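## Head camera choice for demos used to compare two grippers?

Posted May 24, 2023

I'm comparing a Tichý two-finger gripper with a Wometti soft one on bathroom chores. Demos are hand-recorded from a head camera. With the Tultura camera, glossy ceramic and chrome confuse the hand tracker.
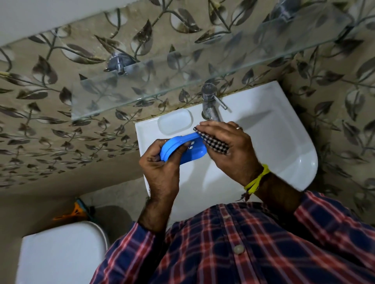

Of 71 clips, 15 lose the right hand for more than five frames. Is this exposure or the tracker?

**Answer 1** (accepted)

Exposure first. Lock it on the white basin and turn off auto gain. Then rerun the same clips on both grippers – otherwise you are comparing cameras. Thin objects held edge-on also cost you depth, so log the grasp width separately.
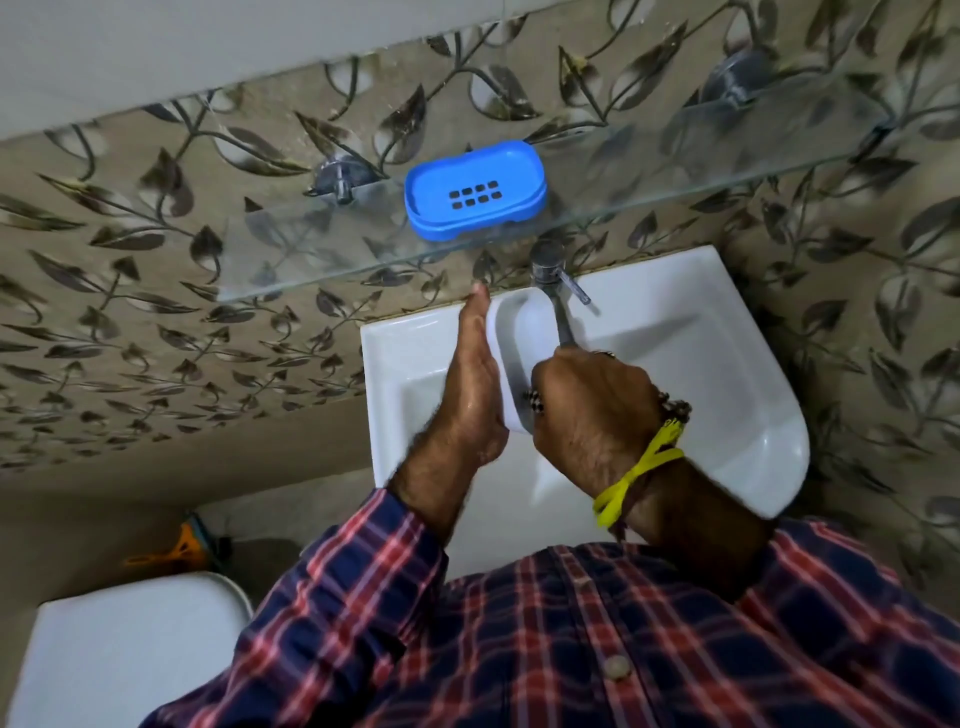 *Right hand at the faucet, soap dish on the glass shelf.*

Glass shelves return bad depth on most stereo units. Mask the shelf and fit a plane from the brackets.

**Answer 2**

Had the same with the Prillcombe controller. Updated firmware and it went away. Not sure which version.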